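Home Contents Index Office Interiors Contact

Bench desk

A bench desk is a long work surface shared by several people, usually carried on a common underframe and divided into workstations by screens, by equipment or simply by custom. It is the usual furniture of the open office. The term covers single-sided runs, placed against a wall or a window, and double-sided runs, in which users face one another across the centre line.

Origins and naming

The word was taken over from workshop and laboratory furniture. In the trade it is also sold as a run, a team table or a linear desk. The Vudberg catalogue used "long table" until the second edition and "bench" afterwards, and both names are still found on delivery notes. A bench desk should not be confused with a cluster, in which separate desks are pushed together and can be pulled apart again.

Room and ceiling

Long surfaces are suited to deep rooms with few internal walls. White walls and white ceilings are common, as they spread light from fittings set well away from the desks. Where the ceiling is curved and ribbed, rectangular fluorescent lights may be placed within the shallow panels. A curved ceiling also changes how speech carries along a run, and screens are sometimes specified for this alone. 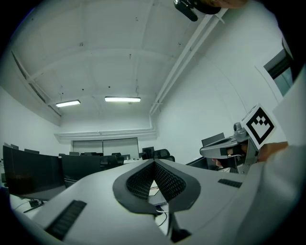
Morenike Lawal objects that the entry makes too much of ceilings: in her view the floor decides the layout, and a bench placed far from the nearest floor socket will trail cable whatever is overhead. The point is accepted for older buildings, where sockets follow the walls.

Dimensions

Depth is measured from the user's edge to the centre line or back edge. The Diekmann run allows 1,464 mm of width for each user, and the Bakarmont run 1,000 mm, which is enough for a monitor and a keyboard but leaves little room for papers. Adjacent tops are joined flush – a step of more than 3 mm is treated as a fitting fault.

Screens and dividers

A divider stands upright on the surface or is clamped to its edge. Fabric panels are the usual choice, grey being the most frequent colour, and they will take pins if the core is soft. A divider marks the boundary between workstations and blocks the direct view of a neighbour. Its effect on noise is small unless it stands above the height of a seated head.

Power and equipment

Fixed installations carry mains sockets in a tray beneath the top. In others a power strip is laid on the surface, commonly near the edge, where it is easy to reach and easy to knock. Monitors on splayed or flat feet take up depth; clamped arms free it. A portable computer may be used with a monitor or without one.
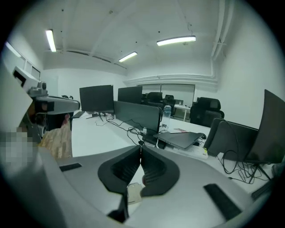
Can a divider be moved once the bench is in use? Clamped panels can be shifted by loosening the fixings, while those screwed through the top leave holes that must be filled or covered.

Maintenance

White tops show marks from ink and rubber feet. Trendach recommends a damp cloth and forbids abrasive cream. Joints between tops collect dust and should be cleared when the run is inspected, normally each June.

See also: Cable tray; Cluster; Desk screen; Partition

Last updated: Feb 4, 2001
3 comments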